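퇴사할 때 경업금지 약정서 받으면 확인할 것 (서명 전에 읽는 순서)

급하게 정리함. 퇴사 면담 자리에서 종이 한 장 내밀면서 "형식적인 거니까 사인만 하세요" 하는 경우 많음. 형식적인 거 아님. 서명하면 계약임. 순서대로 보면 됨.

시작 전에 한 줄. 일반적인 정보고 개별 사건 상담은 아님. 이미 내용증명 받았거나 소장 받은 사람은 이 글 읽지 말고 바로 변호사나 노무사한테 가세요. 기한 놓치면 답 없음.

준비물
- 근로계약서 (입사 때 쓴 거, 연봉계약서 따로 있으면 그것도)
- 취업규칙. 회사는 직원이 볼 수 있게 둬야 함
- 입사 때 서명한 서약서들. 보안서약서 안에 경업금지 조항이 숨어있는 경우 있음
- 이번에 받은 약정서
- 형광펜 두 색

1단계. 일단 그 자리에서 서명 안 하기

"검토하고 드리겠습니다" 이 말이면 됨. 이유 설명 길게 할 필요 없음. 사본 달라고 하고, 안 주면 사진 찍어도 되는지 물어보기. 둘 다 안 된다고 하면 언제 누가 그렇게 말했는지 메모. 날짜 시간까지.

퇴직금은 서명이랑 상관 없음. 법으로 정해진 돈이라 약정서 사인 안 했다고 안 줄 수 있는 게 아님. "사인해야 퇴직금 처리된다"는 말 들으면 문자나 메일로 다시 물어보세요. 기록이 남게.

2단계. 이미 서명한 게 있는지 찾기

여기서 많이들 막힘. 입사 첫날 종이 여러 장에 줄줄이 사인했는데 뭐였는지 기억이 안 남. 인사팀에 메일로 요청.

메일 예시 그대로 써도 됨:

"안녕하세요. 퇴사 절차 관련하여 제가 재직 중 서명한 근로계약서, 서약서, 비밀유지 관련 문서 일체의 사본을 요청드립니다. 이메일 회신 부탁드립니다."

끝. 더 쓰지 말 것. 이직할 회사 이름 같은 거 절대 쓰지 말기.

예전 문서에 이미 경업금지 있으면 이번 거랑 나란히 놓고 비교. 기간이 늘었는지, 업종이 넓어졌는지, 위약금이 새로 생겼는지. 달라진 데만 형광펜.

3단계. 네 군데에 밑줄

(1) 기간
퇴사 후 얼마 동안인지. 6개월하고 2년은 완전히 다른 얘기. 기간이 아예 안 적혀있으면 더 문제고, 고쳐달라고 해야 함. 시작일이 "퇴사일"인지 "약정 체결일"인지도 볼 것.

(2) 업종 범위
"동종업계 일체" 이렇게 되어있으면 너무 넓음. 예를 들어 Verlow에서 포장재 영업 하던 사람이 Fleden 가서 회계를 하면? 문구상으로는 걸릴 수 있음. 실제로 하던 업무로 좁혀달라고 요구. 경쟁사 이름을 목록으로 붙이는 방식도 있는데 목록이 길면 그것도 넓은 거임.

(3) 지역
지역 제한 없는 경우가 대부분. 영업직이면 담당 지역으로 줄여달라고 해볼 만함.

(4) 대가
제일 중요. 경쟁사 안 가는 대신 뭘 받는지. 우리 법원은 보호할 만한 회사 이익이 있는지, 직원의 퇴직 전 지위, 제한 기간이랑 지역하고 직종, 대가가 있었는지, 왜 퇴직했는지, 공공의 이익 이런 걸 다 같이 놓고 봄. 대가가 없다고 무조건 무효는 아님. 근데 크게 작용함. "연봉에 포함되어 있다"고 써놓은 경우는 연봉계약서에 진짜 그런 항목이 있는지 대조해볼 것.
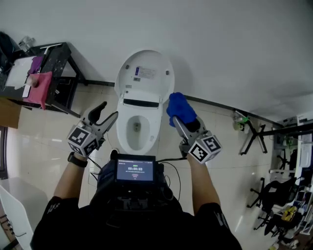

양손에 그리퍼를 든 모습. 오른쪽 그리퍼가 파란 천을 집고 있다.

4단계. 위약금 조항 따로 읽기

"위반 시 금 ○○원을 지급한다" 이런 문장 찾기. 보통 맨 뒤쪽에 있음. 금액이 연봉의 50%든 퇴직금 전액이든 일단 그 문장이 있다는 것부터 체크. 재직 중에 그만두면 얼마 물어내라는 식의 약정은 근로기준법에서 막고 있는데, 퇴사 후 경쟁사 취업에 대한 위약금은 얘기가 좀 달라서 약정 자체가 유효한지부터 따지게 됨. 금액이 과하면 법원에서 깎이기도 함. 근데 깎일 거 기대하고 서명하는 건 비추.

"손해액과 별도로" 라는 표현 있는지도 볼것. 있으면 위약금 내고 손해배상 또 청구당할 수 있다는 뜻으로 읽힘. 빼달라고 하세요.

5단계. 수정 요청 보내기

말로 하지 말고 메일로. 조항 번호 쓰고, 원래 문구, 바꿀 문구. 이 순서.

예시:
"제3조 중 '동종업계 일체'를 '재직 중 담당한 포장재 국내 영업 업무와 동일한 업무'로 수정 요청드립니다."
"제4조의 기간을 2년에서 6개월로 수정 요청드립니다."
"제6조 '손해액과 별도로' 부분 삭제 요청드립니다."

감정 섞지 말 것. "부당하다" "억울하다" 이런 말 넣어봐야 도움 안 됨. 회사가 답 안 하면 한 번 더 보내고 기다리기. 답 없는 상태에서 내가 먼저 서명할 이유 없음.

6단계. 거절할 때

퇴사하면서 새로 경업금지 약정 쓸 의무는 원칙적으로 없음. 다만 예전에 서명한 게 있으면 그건 그대로 살아있을 수 있음. 2단계가 그래서 중요한 거.

거절 문구:
"검토 결과 본 약정서에는 서명하지 않기로 하였습니다. 재직 중 알게 된 영업비밀은 관련 법령에 따라 유지하겠습니다."

두번째 문장 꼭 넣기. 영업비밀 보호는 약정서랑 별개로 법에 있음. 경업금지 거절했다고 자료 들고 나가도 된다는 게 절대 아닙니다.

7단계. 나가기 전 정리

- 개인 메일로 회사 파일 보낸 적 있는지 확인. 있으면 몰래 지우지 말고 먼저 상담. 삭제한 게 더 이상하게 보일 수 있음
- 회사 노트북 임의로 포맷 금지
- 개인 클라우드 동기화 확인 (이거 진짜 많이 걸림)
- 거래처 연락처 개인 폰에 있으면 어떻게 처리할지 회사에 물어보고 답 받아두기
- 반납한 물건 목록 만들고 받은 사람 확인 받기
- 급여명세서, 원천징수영수증은 본인 거니까 챙기기

자주 들어오는 질문

이미 서명해버렸는데요
→ 서명했다고 다 유효한 건 아님. 위의 네 가지 기준으로 약정서 다시 읽고 상담 받으세요. 새 회사 출근 전에 받는 게 훨씬 나음. 출근한 다음에 전직금지 가처분 들어오면 새 회사에도 설명해야 하고 일이 커짐.

권고사직인데도 적용되나요
→ 회사 사정으로 내보낸 경우는 퇴직 경위로 참작될 수 있음. 사직서에 "개인 사정"이라고 쓰면 나중에 입증이 힘들어집니다. 사실대로 쓸 것. 실업급여하고도 연결되는 문제임.

프리랜서 계약인데요
→ 근로자성부터 봐야 돼서 이 글 범위 밖. 따로 쓸 예정. 언제가 될진 모르겟음.

새 회사에 말해야 하나요
→ 약정이 있으면 말하는 쪽을 권함. 숨기고 갔다가 나중에 알려지면 새 회사랑도 사이가 꼬임. 문서 자체를 넘기기 전에 비밀유지 조항에 약정 내용도 포함되는지 확인하고.

비밀유지서약서만 썼는데 괜찮나요
→ 제목 말고 내용을 보세요. 제목은 비밀유지인데 중간에 "퇴사 후 경쟁업체에 취업하지 않는다" 한 줄 들어있는 거 흔함.

수정 요청 메일 양식은 이 글 문구 복사해서 쓰면 됩니다. 조항 번호는 본인 문서에 맞게 꼭 바꾸고 보내세요.

최종 수정: 2019년 2월 16일 토요일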